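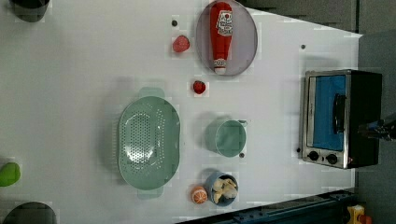
Unit 3: Sorting and Setting Out the Play Kitchen
Early Learning Practice, Susevari Training Centre
Tutor: Myroslav Palamarchuk

Welcome back, everybody. Last time we talked our way through the block corner, and I promised we'd get to the kitchen next, which I know is a favourite of many of you (mine too, I'll admit). Please read these notes before the practical and bring a pencil, because there's room at the end for your own ideas.

Start with a few things and give them plenty of space. A colander, a cup, a bowl, a plate, a ketchup bottle and some toy fruit will keep a small group going for a good long while. I once put out 37 pieces at Folley and the children mostly tipped them on the floor, so these days I begin with 10 or fewer and add to them as the play grows.

Leave some matches to be found. Two strawberries set apart from each other invite a child to bring them together, and an orange slice near a bowl may end up in it, or may be served to you with great ceremony – do eat it politely. Try not to correct a child who puts the ketchup bottle on a plate all by itself. Ask who it's for!
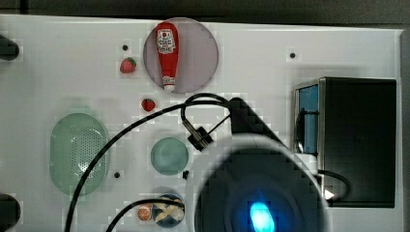

Colour words come up naturally once the children are busy. Red is the easy one, with strawberries and ketchup to hand. The pale greens are harder, and you'll hear "mint", "blue" and "sort of green" for the very same dish. Write down what each child says, in the child's own words, and we'll compare lists in class.

Packing away is part of the activity, so allow 10 minutes for it. Ivan Holovko's group sings while they do it, and you're welcome to borrow that. Fruit goes together, dishes go together, and the colander makes a handy carrier for whatever is left over.

For the practical
Work in groups of 3. Choose your pieces from the cupboard in room 207, set them out, and take turns being the child. Jot down one question you asked and what your partner did with it.

Reading: Shevchuk, the chapter on pretend meals. Copies are on the shelf by the door – please bring them back when you've finished.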